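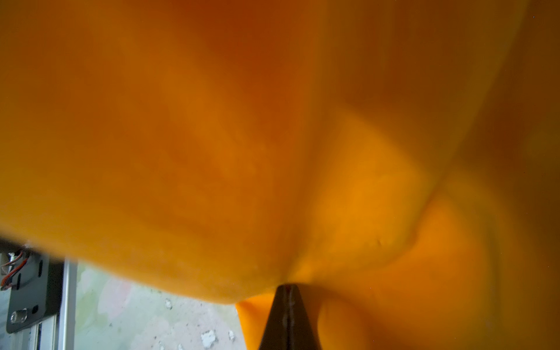

Notebook, January, laundry cell, Druredwood site

Good morning on the cell! Started at 7:30, coffee second. Today's job was orange things and beige things, one piece at a time, fold or basket.

Main thing I want written down: the hand folders have stopped treating the cell as a rival and started bossing it around. Two of them came over on break and told me our grasp point was silly. They go for the seam line, always, and let the rest of the cloth follow. I put that in as a rule for the Gorel planner before lunch, and I love that it came from people with 2000 shirts behind them and not from me reading papers.

Batch limit stays at 200 pieces for now. Dwivedi want it higher. I say wait until the night crew has had their 3 training shifts, otherwise the morning people inherit every stuck piece and we lose the goodwill.

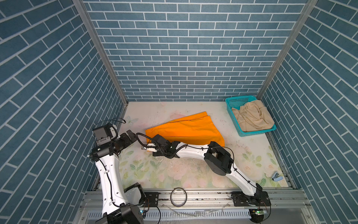 What changes for the folders so far: less standing, more sorting and checking, and more say in how a piece should look when it's done. One worry I keep hearing is pay grade. Checking is skilled work and the sheet still calls it folding. Raised it with the Cilden office, ticket 889, no answer yet.

To do
- grip force on thin cotton, go lower and compare
- cable clips, both arms
- ask folders about waistbands (they have opinions!!)
- rewrite the stop procedure in plain words, tape it up by the cell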